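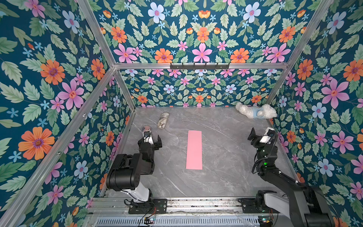

Dutari replied that a budget which ends at the arms is a down payment, and that we should expect to hear from the cables. We had sent them our first equipment plan for comment, a single page with two large numbers on it and a good deal of white space. The remark went into our notes as rude and into the second plan as a line item.

Projects > Malbridge Bench Study > Planning Paper > Section 4

The second plan had 19 lines. The arms and grippers kept their place at the top, and under them came everything a purchasing form treats as small: aluminum extrusion, the front rail, mounting plates, circuit boards, wire, conduit, cable ties, work surface, brackets. Each was cheap enough to be bought without a signature, and so each had been left out of the first plan. Added together they cost more than we had set aside for repairs, a sum we had considered cautious.

Supplier choice took less thought than we would like to report. Ballano quoted the booth frame cut to length, Mamo quoted it in full bars, and the Mamo price was lower until we priced a saw. We went with Ballano. The saw stayed in the plan for one more draft anyway — deleting a line required a form, and adding one did not.

Cable management deserves its own line. A two-arm booth brings both arms into the same small volume of air, along with whatever is attached to them. In Figure 1 the conduit on the right arm makes a wide loop over the upper part of the arm, held in places by white ties. We had priced conduit by the straight length between two points on a drawing. Drawings do not bend at the elbow.

Figure 1. Two-arm booth with a light pink sheet held between the arms. The right gripper pinches the sheet from the side; the tips of the left gripper are close to its opposite edge.
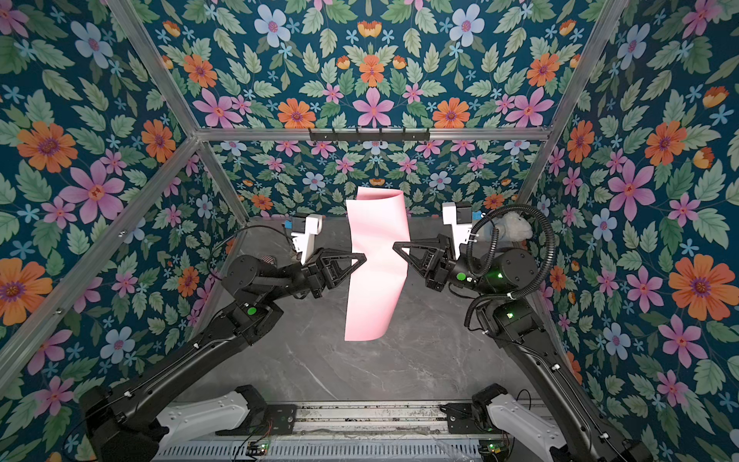 4.1 Service hours and spares

We planned service by running hours, with an inspection every 1000 hours and gripper fingers replaced when worn. The Malbridge purchasing calendar runs by year and closes in April. These two systems have no common unit. Our compromise was to order spare fingers and one spare joint motor with the original purchase, and to spread the whole plan over 33 months, a period chosen by subtracting the dates on the grant.

Test objects were entered under office supplies. This was the only line that came in under budget.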